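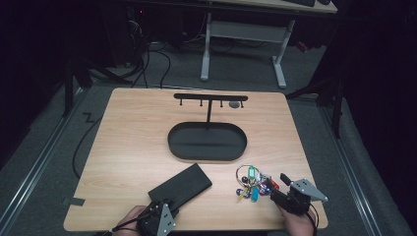 The key problem

By Bleddyn Gethin
September
3 min read

I own one front door and somehow carry the keys of a minor hotel. There's the gold one, which I'm fairly sure opened a bike lock in a previous apartment. There's a green tag and a light-blue tag, bought so I'd know which key was which, and I have since forgotten the code. The dark-blue fob opens something. I'm afraid to throw it out and learn what.

For years these lived in coat pockets, and I lived in the hallway, patting myself down at 7:42 in the morning like a very unsuccessful airport security guard. My friend Glória finally gave me a key stand – black metal, a bar on a thin post, four hooks, and an oval tray at the bottom for whatever else falls out of a person.

Four hooks is ambitious. I have one bunch of keys. Glória says the others are for guests, which suggests she has never seen my guest list.

The tray was the part I worried about. I know what I do with trays. The last one, a wooden thing from Miyazaki, filled up with receipts and dead batteries inside a month and went into a closet with all its contents, where it remains. So the rule for this one is that it stays empty. Keys go on a hook, the glasses go back in a case, and the mail goes anywhere else.

I've kept to it for nine days. On the tenth I hung up the keys, felt terrific, and left the house without them.

Filed under: Home
14 comments · 42 shares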